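Sarnby发布Getine浅托盘与窄条折布规程
适用于厨房及餐饮备品区的小件布巾折叠、并排收纳与补货

Narkbridge，二月 —— 家居与备品收纳用品供应商Sarnby今日发布Getine浅托盘及配套的《小件布巾窄条折叠与入盘规程》(以下简称“规程”)。托盘与规程面向家庭厨房、茶水间、小型餐饮后场和短租房源的布巾管理，覆盖擦杯布、餐巾、擦手巾及通用抹布等品类。规程随托盘提供印刷版，也可单独索取电子版，单独索取不收取费用。

规程的基本要求是：布巾洗净并完全干透后，折成宽度一致的窄条，长边顺着托盘的长边方向摆放，单层并排，不叠压。取用时从靠近使用者的一端抓取，补货时从盘内空位依次排入。全文以这一布置方式为前提，规定了折叠次序、成品宽度、入盘位置、颜色分组和清洁周期。

一、发布背景

小件布巾在多数厨房里采用堆叠方式存放。堆叠占地少，缺点是下层布巾长期不被取用，上层布巾反复使用、反复洗涤，同一批布巾的磨损程度很快拉开差距。抽取中间一块时，整摞容易散开，需要重新折叠。竖放式收纳盒能避免压叠，但盒内布巾数量减少以后，剩余布巾会倒伏，折边随之松脱。

Sarnby收纳产品组在整理售后记录时发现，与布巾收纳有关的来信大多集中在折叠之后的问题：折好的布巾放进抽屉后散开，不同用途的布巾混在一起，补货的人不清楚旧布和新布应当怎样排列。产品组据此确定了两项工作，一是设计一款四边有挡缘的浅托盘，二是编写一份与托盘尺寸对应的折叠规程。

“托盘的尺寸和布条的尺寸必须一起定。”收纳产品组负责人Chun-yin Tam说，“先有盘、后有折法，边上总会剩下一截放不进东西的宽度。我们从折好以后的宽度倒推盘内净宽，再去定圆角和挡缘高度。”

二、托盘结构

Getine浅托盘为矩形，四角为圆角，四周设凸起挡缘，盘底平整光滑，不设隔板和凸筋。盘内净长300毫米。首批供应红色款，单件包装，不含布巾。

取消隔板是设计阶段讨论时间最长的一项。早期样件在盘底设有纵向凸筋，用来给每一列布条限位。样件评估显示，凸筋对折叠宽度的要求过严，布条稍宽就会骑在筋上，表面出现一道隆起；布条稍窄又会在两筋之间晃动。较厚的毛圈布洗涤多次以后蓬松程度变化明显，同一块布在新旧两个阶段无法使用同一组凸筋。定型版本改为平底，列与列之间的位置由布条自身的侧边相互限定。

挡缘的作用是在移动托盘时拦住布条，防止其滑出。挡缘高度低于多数布巾折叠后的可抓取高度，手指可以从侧面进入，不必把布条立起来或从一端拖出。四角采用圆角，便于擦拭，碎屑和棉绒不易积存在夹角里。

盘底的光滑表面带来一个需要说明的情况：化纤含量较高的薄布巾在盘内阻力小，托盘倾斜时会整体滑向一端。规程建议这类布巾与棉质布巾同盘存放时，靠挡缘一侧放置，由相邻的棉质布条压住侧边。全盘均为薄布巾时，搬动托盘应保持水平。

托盘可以直接放在台面、层板或抽屉内使用。抽屉内使用时，抽屉净高应当大于挡缘高度与布条高度两者中较大的一个，并留出手指进入的余量。规程附有抽屉测量步骤，测量应在抽屉滑轨完全拉出的状态下进行，以避开前挡板上沿的遮挡。

三、折叠要求

规程将折叠后的布巾称为“布条”，目标宽度为50毫米，允许偏差为正负3毫米。长度不作统一规定，以放入盘内后两端不顶住挡缘为准。

折叠在平整台面上进行。台面应当清洁、干燥，可用面积不小于布巾完全展开后的面积。标准次序如下：

将布巾正面朝下展开，用手掌由中部向四边抚平。带缝边的一侧放在左手边，有挂环的，挂环朝向远离操作者的一端。
左右两侧向中线对折，两侧边缘在中线处相接，不重叠。
沿中线再次对折，使缝边收入内侧。
检查宽度。宽度超过目标值的，展开上一步，将外侧向内多收一道后重新对折。
远端向近端对折一次，折口朝向操作者。
用手掌沿长边方向压平一次，不反复按压。

折口朝向操作者这一条适用于全部品类。折口一端是完整的弧形布边，手指捏住后整条可以一次提起；开口一端由多层布边组成，从这一端抓取容易只抓到外层，把其余布层留在盘内。

毛圈布和华夫格布不作第二次压平。这两类布料受压后短时间内变薄，测量时宽度和厚度都符合要求，放置一段时间后回弹，并排摆放的布条会相互推挤。规程要求毛圈布折好后静置，再进行入盘操作。静置期间不在上面放置重物。

亚麻布巾未经熨烫时折痕不稳定，对折后容易自行张开。规程提供两种处理方式：洗后在尚有余潮时拉平晾干，或者在完全干燥后低温熨烫。采用前一种方式的，入盘前须再次确认布巾内部已经干透，检查部位为缝边和挂环根部。

方形餐巾的边长差异较大，按标准次序折叠后宽度不一定落在允许范围内。规程给出按边长选择折法的对照表，表内边长以洗后尺寸为准。新购棉质餐巾应先洗涤再测量，包装上标注的尺寸不能直接使用。

四、入盘与排列

入盘从托盘的一侧长边开始，第一条紧靠侧壁，此后依次向另一侧排列。相邻两条的侧边可以接触，不应挤压到隆起变形。布条较短时，先占用托盘远端的半区，近端半区留空，待远端排满以后再使用近端。近端留空便于取放，也便于一眼判断剩余容量。

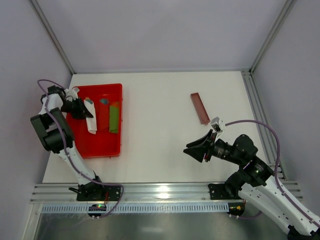 布条的长边应当与托盘长边大致平行。放下以后出现轻微偏斜的，用手指推住偏出的一端校正即可，不必取出重折。偏斜较大的布条会占用相邻一列的宽度，使后续布条只能斜放，偏差逐条累积，因此规程要求每放入一条即作一次目视检查，不留到全部放完再统一调整。

校正时推动布条端部，避免从中部横向拨动。中部受力时，上下布层移动量不一致，外层被带走而内层留在原处，布条表面看上去仍然平直，内部已经错位，下一次提起时就会散开。

布条入盘采用自上而下的平放动作，到达盘底后松开，不在盘底上推行。推行会使折口一端卷起，也会把先前放好的布条带偏。双手操作时，一手放置，另一手不必扶住托盘，托盘自重与盘底接触面足以保持位置；台面沾有水渍时应先擦干。

从侧壁起排的方向由使用者自定，同一处所内应当统一。补货人员与取用人员不是同一人的，应在托盘存放位置附近标明起排侧。规程不规定左起或右起的优先顺序。

五、颜色分组

规程以颜色区分用途，不以布料区分用途。示例分组为：白色用于擦拭玻璃器皿和餐具，红色用于灶台及周边台面，绿色用于果蔬准备区。使用者可以另行指定对应关系，指定后应当书面固定，并在更换布巾批次时保持不变。

同色布条相邻放置，不同颜色按固定次序排列。每种颜色数量不足一列时，可以每色一条并排放在同一半区，仍按固定次序。数量不足时不得用其他颜色填补空位。

红色布条放在红色托盘内时，布条与盘底之间的色差较小，在光线不足的柜内或抽屉深处，较难一眼看清布条边缘。规程对此提出两项安排：红色布条置于其他颜色之间，利用两侧布条的边缘确定其位置；或者在折叠时将颜色不同的缝边或标签一端翻到外侧，留在远端可见。采用后一种做法的，全部颜色应当同样处理，以免误认为带标签的布条另有用途。

“颜色问题在样件阶段就提出来了，也讨论过换成浅色托盘。”规程编写人Pak-hei Cheung说，“浅色盘遇到白布时有同样的情况，而白布在多数厨房里用得最多。最后把处理办法写进排列次序，红色盘先上市。”

其他颜色的托盘已列入后续计划，供应时间另行公布。规程内容不随托盘颜色变化，仅在颜色分组一节增加相应的对照说明。

图案布巾按面积最大的底色归组。底色难以判断的，不纳入颜色分组，单独成列，放在起排侧的对侧。褪色后与原组颜色差异明显的布巾应当退出该组，可以转作地面或户外清洁用途，转用后不再放回托盘。

六、取用与补货

取用次序与入盘次序一致，从起排侧开始。取走一条后，其余布条不作移动。补货时，将剩余布条整体移向起排侧，新洗布条从另一侧接续排入。按此操作，先入盘的布条先被取用，同一批布巾的洗涤次数趋于接近。

整体移动剩余布条时，用一只手的侧面贴住最外一条的长边，平行推动。布条较多时分段移动。推动前先将超出半区界线的布条归位。

每次补货前检查布条状态。有下列情况之一的，取出后另行处理：折口散开；缝边脱线；有残留污渍或异味；触摸时有潮感；宽度超出允许偏差且影响相邻布条。仅折口散开的，重折后可以当次入盘。有潮感的布巾应当展开晾干，同时检查与其相邻的布条和下方盘底。

补货周期由使用量决定，规程不作统一规定。长期不使用的托盘，盘内布巾应定期取出抖开，检查后重新折叠，折痕位置与前次错开，以减少固定位置的纤维磨损。棉麻布巾在同一折痕上长期受压，断纱多从折痕处开始。

七、清洁与保养

托盘清洁在清空以后进行。用湿布擦拭盘底和挡缘内侧，再用干布擦干。圆角部位应当单独擦拭一遍，棉绒容易在此处附着。不使用钢丝球、去污粉等会划伤表面的用品。盘底划伤以后，薄布巾容易在划痕处勾丝。

清洁后的托盘须完全干燥再放入布巾。叠放晾干时，托盘之间应当错开角度，使空气能够进入盘底之间的空隙。不应把湿托盘正向套叠存放。

托盘在日常使用中不应放置刀具、热锅或盛有液体的容器。盛放过生鲜食材的托盘不再用于存放布巾。规程建议在托盘底部外侧标注用途，避免与外形相近的备餐托盘混用。

八、试用情况

规程定稿前，Sarnby在Narkbridge地区组织了试用，参加单位共14处，包括家庭厨房、办公楼茶水间和小型咖啡店。试用方使用托盘样件和规程草案，由布条折叠宽度测量、入盘操作观察和书面反馈三部分组成。布料尺寸稳定性方面的意见由纺织品检测服务商Szabo提供。

试用反馈对草案作出了若干修改。草案原先规定折口朝向托盘远端，理由是正面外观较为整齐。试用中，多名使用者在取用时只抓住外层布边，布条在提起过程中散开。定稿改为折口朝向操作者。

草案原先要求布条排满整个盘长，短布条须首尾相接放成两段。茶水间和咖啡店的试用方反映，首尾相接的两段在抽屉开关时会互相顶起。定稿改为先用远端半区，后用近端半区，两段之间保留间隔。家庭试用方则提出，近端留空时托盘内的剩余数量更容易看清，这一意见写入了规程的说明部分。

关于宽度偏差，草案没有给出数值，只要求“宽度一致”。试用方对“一致”的理解差别较大，有的使用者以目视为准，有的逐条用尺测量，耗时明显增加。定稿给出明确偏差，并随规程附一张宽度卡。宽度卡为长条形硬卡，放在布条上方比对即可，首次使用某一批布巾时测量，此后同批布巾不必逐条测量。

Szabo在意见中指出，布巾洗涤后的收缩在长度和宽度两个方向上不相等，斜纹布还可能出现扭斜，四角不再为直角。扭斜的布巾按中线对折时，两侧边缘无法全长相接。规程据此补充一条：扭斜布巾以缝边较长的一侧为基准折叠，另一侧多出的三角部分收入内侧，不裁剪。

Chun-yin Tam表示，试用阶段记录的操作差异比预期的多。“同样一句‘左右向中线对折’，有人先折左边，有人先折右边，还有人两边同时折。先折哪边对宽度没有影响，对挂环最后落在里面还是外面有影响。规程里现在写明了挂环的位置，左右先后没有限制。”

九、不适用范围

规程不适用于以下物品：浴巾、桌布等展开尺寸较大的布件；填充类隔热手套及厚隔热垫；一次性无纺布；超细纤维长绒拖布；需要无菌包装或密封保存的布件。医疗、实验及食品工业场所的布件管理应当执行各自的规定。

隔热垫因厚度和硬度原因无法折成窄条，可以平放在托盘近端半区，此时近端半区不再放置布条。围裙不纳入规程，原因是系带长度不一，折入内侧后厚度不均，留在外侧则容易与相邻布条缠绕。产品组正在收集围裙折叠方面的意见，暂无发布计划。

卷放布巾的使用者如改用窄条折叠，应当先将原有布卷全部展开并放平，待卷曲消除后再折。直接由布卷改折，布条端部会向上翘起，放入盘内后需要较长时间才能贴合盘底。

十、供应信息

Getine浅托盘自本月起在Sarnby的Narkbridge门店和签约零售点供应，每件随附印刷版规程、宽度卡和颜色次序标签。标签为空白填写式，由使用者自行写明颜色与用途的对应关系。已购买早期样件的试用单位可以凭试用编号换领定型版托盘，样件盘底带有凸筋，不适用于定稿规程。

规程印刷版为中文，折叠次序配有线条示意图。电子版与印刷版条文编号一致，后续修订以电子版为先，修订处在页边作标记。修订仅涉及措辞时不更换宽度卡；涉及宽度或偏差时，同时提供新卡。

对规程条文的意见可以书面寄送Sarnby收纳产品组，来信请注明布巾的材质、洗后尺寸、所用折法和托盘存放位置。涉及宽度偏差的意见，请附同一批布巾洗涤前后的测量结果。

关于Sarnby

Sarnby设于Narkbridge，从事家居及小型餐饮备品收纳用品的设计与销售，产品包括托盘、抽屉分隔件、层板垫和标签用品。Getine为其布巾收纳系列名称。

媒体联络

Sarnby收纳产品组，Pak-hei Cheung
托盘样品、规程电子版及宽度卡图样可向上述联络人索取。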